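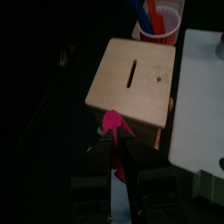 トップ > 募集・お知らせ > 参加者募集 > 睡眠改善アプリの検証

「飲むだけ」「聴くだけ」で眠れるという話を信じていない方を探しています

消費者向け健康商品の検証サイト「フォルクム(Forkum)」では、睡眠改善アプリ「Rellora」を実際に四週間使い、その経過を記録してくださる方を募集します。

先に申し上げておくと、当編集部はこのアプリの効果をかなり疑っています。宣伝ページには「寝つきが変わる」「朝が軽くなる」といった文句が並びますが、何と比べてどう変わったのか、どこにも書いてありません。問い合わせに対しては、利用者の満足の声をまとめた資料が届きました。満足した人に満足したかと尋ねれば、満足したという答えが返ってくるに決まっています。途中でやめた人の声は一行も載っていませんでした。

とはいえ、疑っているというだけで「効かない」と書けば、宣伝と同じ程度の記事になってしまいます。そこで、使う人と使わない人に分かれていただき、同じ日誌をつけてもらうことにしました。

■募集する人数
100名。半数はRelloraを使い、残りの半数はアプリを使わず、就寝前に同じ長さの時間を好きな読書にあてていただきます。どちらになるかは抽選で決まり、希望はうかがえません。「アプリのほうでなければ参加しない」という方は、申し訳ありませんが今回はご遠慮ください。

■期間
4週間。途中で旅行や出張が入る方もご応募いただけますが、その日の分も日誌は必要です。

■していただくこと
・毎朝、起きてから三十分以内に紙の日誌を記入する(布団に入った時刻、起きた時刻、夜中に目が覚めた覚えがあるかどうか、昼間の眠気)
・指定された活動をした日としなかった日を、ありのままに書く
・最終週に編集部からの電話取材を受ける

日誌を紙にしたのには理由があります。以前、別の睡眠計測アプリ「Sivis」を取り上げた際、計測画面で低い点数を見た参加者が、その日一日「眠れなかった気がする」と書き続けるということが起きました。点数の根拠は最後までわからないままでした。今回は数字を画面に出すものは一切使いません。腕時計型の機器をお持ちの方は、期間中、睡眠の記録機能を切っておいてください。

■応募できる方
二十歳以上で、寝つきや眠りの浅さに多少の不満がある方。睡眠について通院中の方、睡眠薬を服用中の方、妊娠中の方は対象外です。夜勤のある方も、就寝時刻が日によって大きく動くため見送らせていただきます。
健康商品の販売、広告、アフィリエイトに関わっている方のご応募はお断りします。前回の募集ではこの条件を小さく書いてしまい、後から辞退していただくことになりました。

■謝礼
一日の記入につき400円分の商品券を、期間終了後にまとめてお送りします。書き忘れた日の分は出ません。後から思い出して埋めた日誌には「後日記入」と書いてください。その場合も謝礼は出ませんが、黙って埋められるよりずっと助かります。
アプリの利用料1760円は編集部が負担します。読書をする方の本代は、恐縮ですがご自身でお願いします。

■費用の出どころ
フォルクムは読者の購読料で運営しており、Relloraの提供元からも、競合する事業者からも、今回の検証について金銭や商品の提供を受けていません。日誌の集計はラスコフスカ(Laskowska)統計事務所に依頼します。集計の方法は開始前に決めて公開し、結果を見てから変えることはしません。

■この検証でわからないこと
アプリを使う人は自分が使っていることを知っていますから、期待による効果を取り除くことはできません。本人の記憶に頼る日誌では、実際に何時間眠ったかもわかりません。この人数では、小さな差があっても見つけられない可能性が高いでしょう。はっきりした結論が出なかった場合は、出なかったと書きます。眠れるようになることを期待して応募されると、おそらくがっかりされると思います。

■個人情報について
氏名と連絡先は日誌とは別に保管し、謝礼の発送後に廃棄します。記事に日誌の文面を引用する際は、事前にご本人の了承をいただきます。途中でやめるのも自由です。やめた方には、差し支えない範囲で理由をお聞かせいただければと思います。今回はその部分もきちんと記事に載せます。

■応募方法
サイト内の応募フォームから、年代、ふだんの就寝時刻、睡眠アプリを使った経験の有無をご記入ください。志望動機の欄はありますが、空欄でかまいません。応募者多数の場合は抽選とし、当選された方にのみ、12月中にメールでご連絡します。

2023年12月16日
フォルクム編集部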